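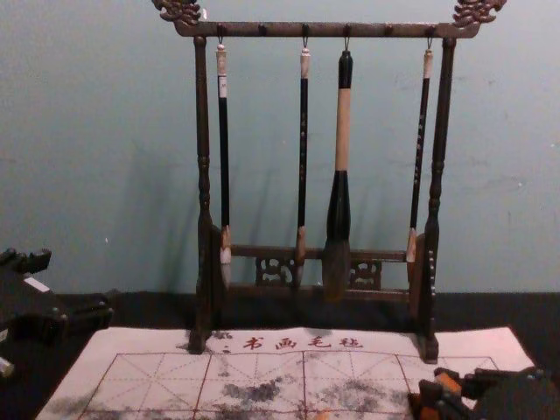
About Vellberg Brush and Ink

Vellberg Brush and Ink is a supplier and teaching workshop for East Asian calligraphy. The business has two parts. The first is a stockroom that sells brushes, ink, paper and desk furniture to schools and individual customers. The second is a classroom with its own equipment, where adult courses are held and where the items we sell are used before they are listed.

The company was set up by Unathi Mnguni and Wian Molefe, who had both been teaching from borrowed rooms and carrying their equipment between them. The first premises were a single room on Guseck Street. We moved to the present building when the lease ended and kept the old sink.

What we stock

Brushes make up most of the catalog. They are listed by hair type, then by head length and diameter, measured in millimeters at the mouth of the ferrule. We do not list by the maker's size number. These numbers differ from one workshop to the next, and a customer reordering a medium brush by number from a different maker can end up with a head of quite another width.

Hair types are grouped as follows.

Soft hair: mostly goat. Holds a large volume of ink, returns slowly after pressure. Used for large characters and for seal and clerical scripts.

Stiff hair: weasel and similar. Holds less ink, springs back quickly. Used for small regular script, running script and line work.

Mixed hair: a stiff core with a soft outer layer. Most of our beginners are issued one of these for the first course. The proportion of stiff to soft varies by maker and is given in the listing where the maker has supplied it.

Synthetic: stocked for schools that ask for it. The tips wear faster on rough paper, and the heads should be replaced on a shorter schedule.

Handles are bamboo, hardwood or lacquered wood. The handle has little effect on the line, but a heavy one is tiring in small script. Large brushes are usually made with a flared lower section, which gives the maker room to seat a thick bundle of hair and gives the writer something to grip near the head.

Ink is sold in bottles and sticks. Bottled ink is used in all group classes. Stick ink is introduced in the second course, along with the grinding stone. Paper is sold by the sheet and in packs, in raw and sized grades. We cut practice paper in house to three formats, and the offcuts are given away at the counter in bundles.

Racks and desk furniture

A brush that is used regularly should have a place to hang. We sell two patterns of rack: a plain one with straight posts, and a carved one with turned posts, scroll ends on the top bar and fretwork along the lower rail. The two perform the same job. The carved pattern takes longer to dust and costs more, and we sell more of it.

Three measurements matter when choosing a rack. The first is the clear drop, meaning the distance from the hook to the table surface, or to the lower rail if the brush hangs directly over it. A long brush with a full head may need more drop than a small rack provides. The second is the spacing between hooks. Large heads should not touch their neighbors, as ink and water will move from one head to the next. The third is the width of the feet. A rack loaded with heavy brushes at one end will tip if the feet are narrow, and we recommend placing the largest brush near the middle of the bar.

All brushes we sell have a hanging loop at the top of the handle. If a loop has pulled out of an older brush, bring the brush and the loop to the counter. Refitting is free for brushes bought from us and there is a small charge for others. Loops are set with adhesive and left overnight, so the work is not done while you wait.

Racks should stand away from direct sun and from radiators. Fast drying opens the hair at the base and may loosen the adhesive that holds the head in the ferrule. A shaded wall with some movement of air is sufficient.

How brushes are looked after in the classroom

Students are taught the following routine in the first session, and it is applied to all classroom brushes.

New brushes arrive with the head stiffened by sizing. The sizing is dissolved in cool or lukewarm water, with the head pointing down, until the hair is soft to the base. Hot water is not used. The plastic sleeve supplied with a new brush is thrown away at this point. Put back over a damp head it traps moisture and bends the outer hairs.

After use, the brush is rinsed under a slow tap. Ink collects at the base of the head where it meets the ferrule, and this is the part most often left dirty. The head is pressed between finger and thumb from the base to the tip until the water is clear. Soap is kept for brushes that have been used with color.

Water is taken out with a folded cloth. The tip is then shaped by hand and the brush is hung by its loop, head down. Brushes are not left standing in the water jar or stored head up while wet, which lets water run back into the ferrule and, over time, swells and splits the handle.

Brushes that will not be used for a month or more are dried fully, wrapped in a bamboo roll and put in a drawer with camphor. Natural hair attracts moths. In the October before we moved, we lost a drawer of goat brushes that way, and the camphor is now replaced every season whether it has a smell left or not.

Courses

The workshop runs three levels of course. Each is taught to a small group at shared tables covered with felt.

Level one covers posture, holding the brush, the basic strokes of regular script and care of equipment. No previous experience is needed. Students use classroom brushes and can buy their own at the end of the course, once they know which head size suits them. We advise against buying a set beforehand.

Level two covers character structure, proportion and the use of stick ink. Students copy from model sheets, first with a grid and then without.

Level three is an introduction to running script and to composition on the full sheet. Each student completes one finished piece, which we back and mount in the workshop.

Unathi Mnguni teaches levels one and three. Wian Molefe teaches level two and is responsible for mounting, rack repairs and the paper cutter. Left-handed students are welcome at all levels. The stroke order and model sheets assume a right-handed writer, and the adjustments are gone through individually at the first session.

The classroom is on the ground floor. Tables are a fixed height of 72 centimeters. Students who prefer to stand can use the long bench at the back, which is higher -- please mention it when booking so that it is cleared of paper stock.

Supply to schools

We supply schools with class packs, replacement heads of paper and ink, and racks for shared use. The standard class pack holds 30 brushes of one pattern, with felt mats, dishes and bottled ink. A double pack of 60 is made up to order. Packs are put together in the stockroom and each brush is opened and checked for loose hair before it is packed, so the heads arrive already desized and must be hung or used soon after delivery.

The catalog currently runs to some 1,725 lines, including discontinued items for which we still hold stock. Of these, 58 are racks, rests, weights and other desk furniture. The printed edition is revised once a year and the price list more often. If the two differ, the price list applies.

Mail orders are sent in rigid tubes or flat cartons depending on the contents. Racks are shipped in two parts, with the top bar separate from the base. No tools are needed to put them together -- the posts are a push fit and should be pressed home evenly on both sides. Glue should not be used, as the joint is meant to come apart for moving.

Materials and suppliers

Most brushes are bought directly from the workshops that make them, and the name of the maker is given in the listing. Felt and cutting boards come from Tradell. Cartons and tubes come from Ndlovu, who also collect our waste board.

Where a handle, rack or rest is sold as a particular wood, that is the name given to us by the maker. Dark racks are often stained. Color varies between batches, and a replacement part may not match the original exactly. Small differences between one carved panel and its pair are normal in hand-cut work and are not treated as faults. Splits, loose hooks and posts that do not stand square are faults, and will be repaired or exchanged.

Visiting and contact

The counter is open in the afternoon. Test sheets, water and a selection of brushes are kept on the front table, and visitors may try any brush that has already been desized. Brushes still in their sizing cannot be tried. Questions about a particular brush are easier to answer with the head length and diameter to hand, or with the brush itself.

Letters and returns should be marked with the order number and addressed to the stockroom. Course inquiries go to the classroom desk.

Page last revised 25/09/2025.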